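News | Housing | Notices | Archive | Contact

Tuesday, August 4, 2020
By Jacqueline Lefèvre

Altimholm kitchen to keep marble counter

The shared kitchen at Belay, the residential block in Altimholm, will keep its white marble counter and mosaic tile backsplash under a refit plan released this week. The work covers the sink, the drain line and the wall outlets. Bids for the plumbing close in November.

The plan sets a limit of 2,000 for materials, of which 614 is assigned to new outlets from Voltton. Small items – trays, cutting boards, food containers – may stay on the counter until work starts. The marble will then be covered with board and taped at the seams. 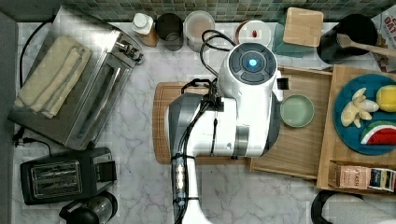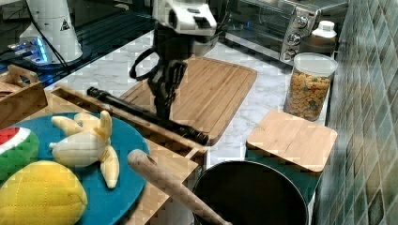 The counter and the green and gray tile stay in place under the plan.

Tolera Gebru asked that the wooden boards be moved to a closed cabinet once the refit is done, saying that wood left near a backsplash picks up grease and is slow to dry. Gebru also wanted the marble sealed again before the kitchen reopens, and asked for a written schedule of some 9 days for the plumbing alone.

Grout repairs are priced separately. Cilard, which drew up the plan, will inspect the joints after the old outlets are removed and before the new plates are fitted.

Residents can send comments to Mitiku Kassa at the Belay office.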